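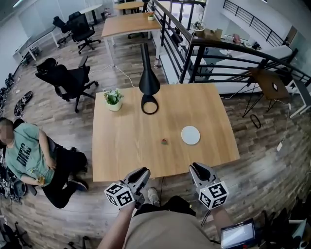 3. The room and its furniture

3.1 General layout

The study area is the upper level of an open-plan office let to small firms in Brevorham. The floor has a wood-patterned plank finish throughout. A black metal railing runs along one side, and from the tables it is possible to look over it to a white sofa on the level below. Sound passes freely between the two levels, which affected the results in section 4.

The furniture falls into two groups. The first is the light wooden tables, which stand in the open part of the floor. The second is the white furniture along the walls, made up of a desk with black office chairs and a low table. The tables are shared and the desk is assigned. The tenancy rules, supplied by the building manager at Wouters, make no mention of the low table, and in practice it collects whatever has been put down.

3.2 Table surfaces

The table nearest the working position was taken as the reference table (Table A). It is rectangular, with a light oak-coloured top. Items found on it were sorted into fixed, resident and passing. The lamp base counts as fixed. The potted plant with white flowers, in its cream pot, counts as resident, as it was kept near a back corner where it takes little working space. The small white round dish counts as passing. Dishes were brought to the table and taken away again during the survey, and no place was set aside for them.

A second table further back has white legs and carries a small white potted plant of its own. Plants were the only resident items found on both tables. Sivaprasad Varghese, who carried out the user interviews, reports that people use them to judge how far a table can be filled before it feels crowded.

3.3 Floor and circulation

Cables were the main fault noted at floor level. A thin white cable rises from the floor and crosses towards the plant on Table A. Black items and cables had also gathered on the floor by the left wall. Neither blocks the route to the railing, but both lie where a chair would be pushed back. A pair of black sandals was kept near the same wall, so footwear was added to the storage list in section 5.
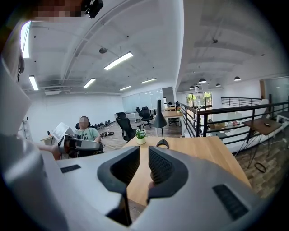
3.4 Lighting

General lighting comes from fluorescent fittings hung below a white painted ceiling with exposed beams and pipes. A row of black dome pendant lamps adds to this on one side of the room. The two systems were measured separately, using a Detex hand-held meter held level with the table top.

With both systems on, the reading at the centre of Table A was 943 lux. This is more than enough for reading and writing, and two of the people interviewed described it as tiring late in the day. With the pendants off the reading was lower but still well above our target. We therefore propose that the pendants be left off until 4 pm and switched on only if asked for.

The fluorescent fittings and the pendants do not line up with the tables. The present table positions appear to have been chosen for access and not for light. Moving Table A sideways by up to 2 m would bring it more nearly under a fitting, but it would also narrow the way past the chairs.

3.5 Air and temperature

A white air conditioner is fixed high on the left wall, just below the ceiling. Readings were not taken in January, when the unit was switched off for servicing, and the figures in Appendix B cover the later visits only. The logger stored 3005 values at Table A. Gaps on the Tuesday visit are due to a flat battery and have been left blank.

3.6 Points carried forward

The Fleltar storage unit proposed in section 5 must fit along the left wall without covering the low table. It should have a closed lower shelf for shoes and an open upper shelf for small items now left on the tables. Cable routes are to be fixed before the unit is placed. The final position of Table A is left open until the light readings have been repeated on an overcast day.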